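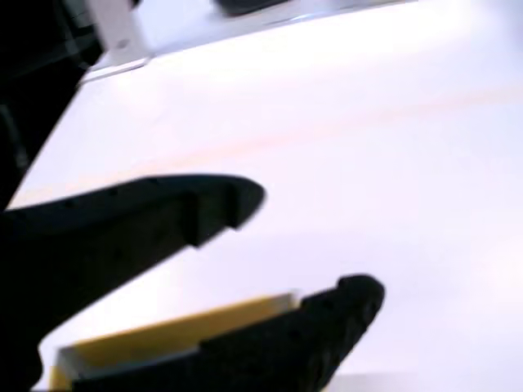
Can the machine do my chores yet? Notes from a slow spring

Mon 31 March

My sister asked me on the phone if I will have a robot at home before she has one. She asks me this every spring, when she is washing her windows. I work in a small shop where we pack and repair parts for sewing machines, so in my family I am the person who must know about machines. I told her I would write something, and then she can read it when the windows are finished.

My short answer is no, not yet. The long answer is more interesting to me, so I will give that too.

First, the gripper. When people think about a household robot, they think about a body that walks, and a face maybe. I think first about the end of the arm. Two black fingers that open and close over a white table, with a yellow box near them: this is where most of the work happens, and also where most of it fails. My own hand has five fingers and skin that feels a crumb. Two fingers must do everything with one movement, closing, and then the arm must be in the right place before they close.

At our shop we sort small parts into open boxes. It is the most boring work we have and so everybody wants to give it away. Last year the owner looked at an offer from a company called Akard, for an arm with two fingers that would stand at the end of our bench. I was sent to see it in their showroom, and I took with me a bag of our real parts. I recommend this to anyone who goes to a showroom. The parts they had there were clean blocks, all of one size, and the arm moved them very nicely. Then I opened my bag.

With bobbins it was good. With the flat springs it was bad. A flat spring lies on the table like a coin, and the fingers came down, closed, and came up with nothing between them. It tried again in exactly the same way. A person in this situation pushes the spring to the edge of the table and takes it there, and a child of four knows this. The arm did not know it. The man from the company said it could be taught, and I believe him, but then we have also washers, and needle plates, and the small screws that roll.

I wrote down the numbers because the owner likes numbers. I had 28 kinds of parts in the bag. The arm could pick 20 of them well enough that I would leave it alone with the job and go for a coffee. The other eight kinds are the ones we sell most.

The problem of light

This I did not expect before I started to read about the subject. I thought a machine sees better when there is more light, as I do at my bench. But a white table under strong light becomes only white for a camera. The surface is gone, and a pale thing on it can be gone also. And black things become one dark shape where you do not see the small steps and corners. At home we have a white kitchen counter next to a window. At ten in the morning I myself cannot find the salt on it.

So when somebody shows a film of a robot that clears a kitchen, I look now at the window. Is the curtain closed? Is the counter a dark color? I do not say that they cheat. In my shop we also put a gray mat under the small parts, and we are humans with good eyes.

Which chores, then

I made for my sister a list of what I think, and I put it here in normal sentences since she does not like tables.

The floor is done. A round machine does it, badly in the corners, and we all accepted the corners. My neighbor has one by Dumen that is eight years old and it still goes under the sofa and stays there until he comes home.

The dishes were done long ago by the dishwasher, but putting the dishes in and taking them out is not done. I think plates will come first, because a plate has an edge that two fingers can hold. Glasses I would not give to it. Wet glasses, never.

Laundry is where I have the least hope. A friend sent me a film from a group who call themselves Gurus, where an arm folds a towel. It is a beautiful fold. I looked at the clock on the wall behind, and for this one towel it needed more time than I need for the whole basket. A towel is also the easiest thing in the basket. Please show me the fitted sheet.

Putting things in boxes, I believe, is nearest. Toys into a toy box, parts into a part box. The box does not move, it has an opening on top, and if the thing falls in a little crooked it does not matter. When the owner asks me again I will say to him: not the whole bench, only the bobbins, and let us keep the springs.

What it costs to wait

In one month we sort 434 bags at the bench, and in the month before the holidays it was 831. These are done by three people with their hands. In the busy month I would be happy for an arm, even a slow one, even one that can only do bobbins, because it could do them at night. In a normal month I think I would spend my time standing next to it and taking away the things it dropped. I have a colleague who says this is also a job. Maybe so, but I like sorting better than watching sorting.

There is a café near us, Bạch, where they have a coffee arm behind glass. It holds the cup from both sides, puts it under the machine, and gives it to you through a small door. The girl who works there wipes the small door, fills the milk, changes the beans and puts on the lid. The coffee is good. I asked her if the arm helps her and she thought for a while and said that people come to look at it.

In April the owner goes again to Akard, and this time he will carry the bag himself. I have put in more flat springs. If they can pick them up I will write it here, and my sister can start to save money.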